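Print this page | E-mail to a friend
Search books, series, authors... Go

THE SALT LANTERN CYCLE
Complete four-book slipcase set
Nic Giolla
Firkine Books
Fantasy, 12 and up
Paperback, 4 volumes in card slipcase
Stock no. 3538

All four books of the Salt Lantern Cycle together for the first time. Slipcase is new, the covers are the second lot (the ones with the harbour at night), insides are the same text as the single paperbacks apart from corrections. If you already own the singles and only want the map, see further down.

The story, quickly. Famomel is a drowned city with its roofs still above water. People live in the attics. Every household keeps a lantern of burning salt and when the lantern goes out the household belongs to the tide. Ilse Varrow is fifteen, a lamp thief, not a very good one. She steals the wrong lantern in chapter two and it talks.

From there: four books, one long year in the story, two wars, a great many boats.

Book 1. The Lamp Thief of Famomel
Ilse, the lantern, the escape over the roofs. Shortest of the four and the best place to find out if you like this sort of thing. 300 pages.

Book 2. Stirnum
Named for the mountain fortress. Cold, lots of snow, a siege. Readers either love this one or skim it to get back to the sea. Has the scene with the bell, which we get more letters about than anything else in the series.

Book 3. A Debt of Tides
Back to the water. Told by Ilse and by her brother in turns. The brother chapters are in present tense, this is deliberate, please stop reporting it as a fault.

Book 4. The Last Dry House
The longest. Everything comes home. No spoilers on this page and none in the reviews below the line please, we do take them down.

What's in the box
- the four paperbacks
- fold-out map of Famomel and the northern coast, two sides
- a short story, "Nine Candles", 211 lines of verse and a page of prose after it. Previously only given away with pre-orders of book 4
- no bookmarks this time, sorry, the old listing said there was

Signed sets: a small number, bookplate signed not the title page. Tick the box when ordering. When the box is gone from the order form they are gone.

Age guidance. We say 12 and up. Battles, some drowning, one death of an animal in book 2 (not the dog). A bit of kissing in book 4. Plenty of 9 year olds have read the first one without any bother but have a look yourself first.

Map on its own: yes, you can buy it. Folded only, we don't do it rolled. Search for "Famomel map" in the box at the top.
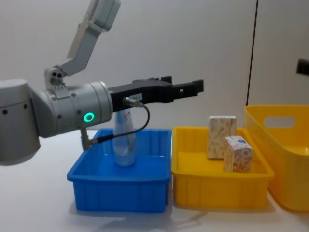

Postage. Sets go out in a carton, singles in a padded envelope. Orders in by noon Wednesday go out that week, later ones go the week after. The set is heavy so it costs more to send overseas, the basket will work it out before you pay.

Dented slipcase? Send us a photo within a fortnight and we'll replace the case. You don't need to send the books back. If a book has pages missing or bound in upside down then yes we do want that one back, and we pay for the postage.

Schools and libraries: ask for the trade form. Discount starts at five sets. Class reading notes are for book 1 only at the moment, book 2 notes are due in September.

Audio. Book 1 and 2 are recorded, unabridged, same reader for both. 3 needs a second reader for the brother and hasn't been started. Not included with the set, seperate download.

Hardback set: not planned. We know. Book 1 was the only one ever done in hardback and it is out of print, so there is nothing to match it too.

Also by Nic Giolla: The Ferryman's Arithmetic (stand-alone, older readers, same world but a few hundred years earlier and nobody from the Cycle is in it).

Print this page | E-mail to a friend

Contact us | Orders and returns | © Firkine Books, all rights reserved | Back to top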